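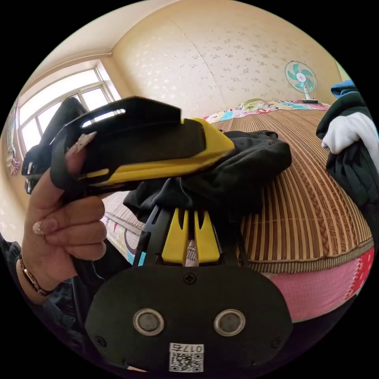
Figure 3. Left hand holding a part by its rear section, thumb along the top. Long nails, one visible on the index finger.

4.2 Nails, grip and the words people use for them

Most of what has been written on long fingernails and hand use treats the nail as a nuisance, somewhere between a ring and a bandage. The people who wear them tend to be asked one thing, which is how they manage, and they tend to have a stock reply ready. We collected 49 of these replies. A good many can't be printed in a journal.

Our interest in this section is in what wearers say they do with their hands, as set down in the diaries described in 3.1. Each of the 11 diarists wrote for one month (April for most of them) and was asked to note any moment at which she or he picked something up differently from how it would be done with short nails. The instruction turned out to be badly worded. Several diarists had worn long nails since their teens and had no short-nailed self to compare with. One wrote "normal" on nine pages in a row and then, on the tenth, gave us a page and a half about getting a contact lens out.

The most common entry by far concerns what we call the pad grip, in which the object is pressed by the flat of the finger and the tip is kept out of the way. Figure 3 shows the thumb in much this position, laid along the top of the part with the fingers curled under it. Diarists had their own names for it: "flat hands," "paws," "doing it like a seal." We kept "pad grip" for the tables, with some regret.

Pad grip works well on anything with a bit of bulk. Mugs, door handles, hammers and bread rolls cause no comment in the diaries at all. Trouble starts with things that lie flat on a hard surface, and here the entries get longer and the handwriting worse. Coins are slid to the table's edge and tipped into the other palm. Bank cards are levered up with the side of a nail. Sheets of paper are licked at, or rather a finger is licked, though one entry leaves the matter open.

A second group of entries has to do with the nail as a tool. Earlier work has little to say here, perhaps because so much of it was done by people who had never opened a parcel with a thumb. Diarists used nails to lift tape, scrape off price stickers, turn small screws, and test whether paint had set. They were also quite strict about it. Eight of them said a nail should never be used as a tool, and all eight then recorded using one, on average within two days. We don't read this as dishonesty. It looks much more like what people say about eating over the sink.

Ikeda's pilot interviews in nail salons, carried out before the present study and reported here for the first time, point the same way. Clients at the Clindis salon spoke of length in terms of jobs: typing length, baby length, "my sister's getting married" length. Length in millimeters meant very little to them. It had meant a great deal to us, and we had bought calipers.

Arriaga has argued in our meetings, at some volume, that the diaries overstate awkward moments, as a smooth one gives the writer nothing to put down. We accept this. A diary of hands is a diary of dropped things. The counts in Table 4 should be taken as counts of what was worth complaining about, and the gap between the first week and the last (entries fell by more than half) may reflect growing boredom as easily as growing skill. Two diarists told us plainly that it was boredom.

There remains the question of touch. Five diarists wrote that the nail itself "feels" the object first – a tap or a slight drag before the skin arrives – and that they missed this when the nails came off. One described the week after removal as like wearing someone else's gloves. We had no entry category for this and put it under "other," where it sits beside a long note on peeling oranges. We return to it in section 5, along with the oranges.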